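4.2 Sorting as a stated practice and as a practice

The household laundry literature has long leaned on what people say they do, and people say wonderful things. In the Truvedberg diaries, respondents described separating their washing by color, by fiber, by soil level and, in one memorable entry, by mood. We had no reason to call anyone a liar. We did, however, weigh and open the loads, and the loads told a more relaxed story.

Of the 22 households that kept a diary for the full period, 17 reported sorting by color "always" or "nearly always." When we compared the diary entries with the contents of the machines, only 8 of those 17 met even our loosest definition of a sorted load, under which a single stray sock was forgiven. The others had run at least one mixed wash per week throughout the period. Several had run little else.

It would be easy to file this under social desirability and move on, as earlier work has tended to do. We think the gap deserves a longer look. The respondents who overstated their sorting were not careless in general. They kept legible diaries, returned them on time, and in two cases corrected our spelling. What they seemed to be reporting was a rule they held, with the exceptions treated as too minor or too temporary to write down. One respondent in the Trurnitz group noted "whites only" on a page beside which she had also written, in smaller letters, "plus the green thing."

The green thing turns up a great deal. We came to use it as shorthand for any garment added to a load it did not belong in on the grounds that there was room. Room is a powerful argument. In the exit interviews, respondents who could recite the temperature ranges on a care label from memory also told us that running a machine two-thirds full felt like a moral failing. Faced with a conflict between the care of cloth and the waste of water, they let the water win, and then recorded the load under its original name.

4.3 Patterned garments and the problem of the main color

Sorting by color assumes that a garment has one. This is a safe assumption for towels and a poor one for nearly everything people told us they were fond of. Our coding sheet, which we had piloted on a basket of plain T-shirts and were rather pleased with, offered five bins: white, light, bright, dark and denim. It lasted until the first printed tunic.
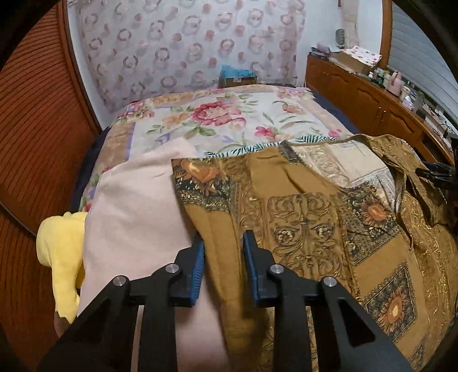
The coders disagreed on multicolored items far more often than on plain ones, and they disagreed in a consistent way. One coder assigned garments by the color covering the largest area. The other assigned them by the color most likely to run. Both are sensible rules, and both were held with a firmness that made the weekly coding meetings longer than planned. Since the manual supported neither reading, we added a sixth bin, "several," and recoded the earlier material. Figure 3 is based on the recoded set.

Respondents had solved the problem long before we did, though not in a single way. Three strategies came up in the interviews. The most common was to sort a patterned garment by its background and trust the rest to luck. A smaller group sorted by the darkest color present, which sent a large share of their wardrobe into the dark wash and, by their own account, did it no favors. The remaining respondents gave patterned garments a load of their own, or washed them by hand, or wore them once more while thinking it over. This last approach is absent from every published typology we consulted, and we suspect it is widely practiced.

Decorated edges made matters worse. A cuff or hem in a contrasting cloth can ask for different treatment from the body it is sewn to, and the care label speaks for the whole garment in the voice of its most nervous part. Respondents knew this and discounted the label accordingly. "It says dry clean, but it says that about everything" appeared, with small variations, in interviews at both sites. We could not find a respondent who had followed such an instruction on a garment bought for everyday wear.

4.4 The bed as a sorting surface

Most guides to home laundry begin at a utility table. None of our Trurnitz households owned one. Sorting before the wash was done on the floor, and sorting after it on the bed, where the clean clothes were spread out, matched, folded and, in a good week, put away. The bed offers a large flat surface at no extra cost, and it comes with a deadline, which is that someone will eventually want to sleep in it.

We had expected the deadline to speed things up. The time logs suggest otherwise. Clothes laid out in the morning were often still there in the evening, at which point the whole arrangement was moved to a chair and lost whatever order it had. The chair then served as a second wardrobe, drawn on daily and never quite emptied. Garments in it were counted as clean by the people who had washed them and as unknown by everyone else in the home.

Across both sites the item log runs to 3,697 entries. A garment that passed through the chair was more likely to be washed again without having been worn, a loss of water and effort that no amount of advice about full loads would recover. The Zamudio protocol, which follows items only from basket to drum and back, would have missed this entirely. So would our own first design, which was modeled on it.

Figure 3. Agreement between coders by garment type, before and after the addition of the "several" bin. Plain items are shown for comparison and, it must be said, for comfort.

4.5 Limitations

The households were recruited through notices in laundromats and one hardware store, and so lean toward people who read notices. Loads were opened with permission and with warning, and we cannot rule out some tidying on our behalf, although the contents give little sign of it. The coding sheet was changed partway through. We recoded with care, but readers who distrust this kind of repair are invited to use the original five-bin data, in which a striped bathrobe appears under all five headings.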